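Organizer Guides > Relay Handbook > Section 4: Setting Up a Torch Relay Stop

Section 4: Setting Up Your Community Stop

7 min read

Welcome back, and thank you for agreeing to host one of the stops on the Plonddale Unified Games torch relay!

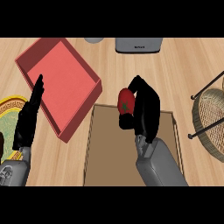
If you have read Section 3 you already know which leg your town belongs to and who your leg captain is, so we can get right down to the business of the stop itself. A stop is where one group of runners hands the flame to the next, where families get a chance to see it up close, and where (let's be fair) most of the fun of the relay happens. It doesn't need to be fancy. Last October the stop at Bondari was held in the parking lot behind the middle school, with a borrowed microphone and a great many orange slices, and people there are still talking about it.

Before you start

You will need your stop packet, the signed permission form for your site, and the phone number of your leg captain. If your packet hasn't come, call Lorraine Rewi at the relay desk and she will get another one out to you. Please don't work from a neighbor's packet, even if the towns are close together. The handoff times are different for every stop.

4.1 Laying out the site

1. Walk the site at the same time of day as your stop. A lot that is quiet at 7 in the morning can be full of delivery trucks by noon, and the shade will be in a different place too.

2. Choose the handoff spot first and arrange everything else around it. It should be flat, firm underfoot, and easy to reach in a wheelchair from both the arrival side and the departure side.

3. Mark a circle 42 feet across, with the handoff spot at the center. Chalk is fine on pavement. On grass, use the small flags in your packet. Only runners, their support partners and the flame keeper go inside the circle during the handoff.

4. Set the water station on the arrival side, well back from the circle. Runners coming in will want it right away, and you don't want them crossing through the people who are lining up to leave.

5. Put the family area where folks can see over one another. A gentle slope is lovely if you have one. Leave the front row open for anyone who uses a chair or can't stand for long.

Note: Some athletes find loudspeakers hard to be near. Point yours away from the runner waiting area, and keep one quiet corner with a few seats and no music at all. Tell the coaches where it is when they check in.

4.2 Receiving the flame

1. Have your outgoing runners in the waiting area 30 minutes ahead of the time printed in your packet. Check each name against the roster and hand out the numbered vests.

2. Listen for the call from your leg captain. You will get one when the incoming group is a mile out and another when they turn onto your street. Turn the music off at the second call.

3. Send your outgoing runner and support partner into the circle. They stand on the handoff spot, facing the arriving runner.

4. Let the flame keeper take over from here. The keeper will check both torches, open the valve on the fresh one, and give a clear "ready" to the two runners.

5. Once the fresh torch is burning, hold for the photograph (please, only one or two!) and let the outgoing group go.

CAUTION: Only the flame keeper may open, close or refuel a torch. Never relight a torch from a lighter or a match, even if the crowd is waiting. The keeper carries a safety lantern lit from the original flame and will use it as needed.

CAUTION: Keep banners, balloons, paper pompoms and loose scarves outside the circle. Long hair should be tied back before a runner picks up a torch.

If the wind is strong, the keeper may decide to do the handoff in the lee of a building or a parked van. Please go along with this cheerfully, and steer the crowd over if there's time.

4.3 Closing the stop

1. Count the vests back in and return them to the bag marked Tan. The bag marked Drandero is for the evening stops and travels ahead of the runners, so a vest that lands in there will be gone until the next day.

2. Take up the flags, sweep the chalk if your site owner has asked you to, and walk the grounds for litter.

3. Fill in the one-page stop report while it's fresh in your mind. Tanveer Abbasi reads every one of them, and he especially likes hearing what the athletes had to say.

4. Drop the report in the prepaid envelope, or read it over the phone to the relay desk at extension 1344.

Rain plans and indoor stops are covered in Section 5.

18 shares | 3 comments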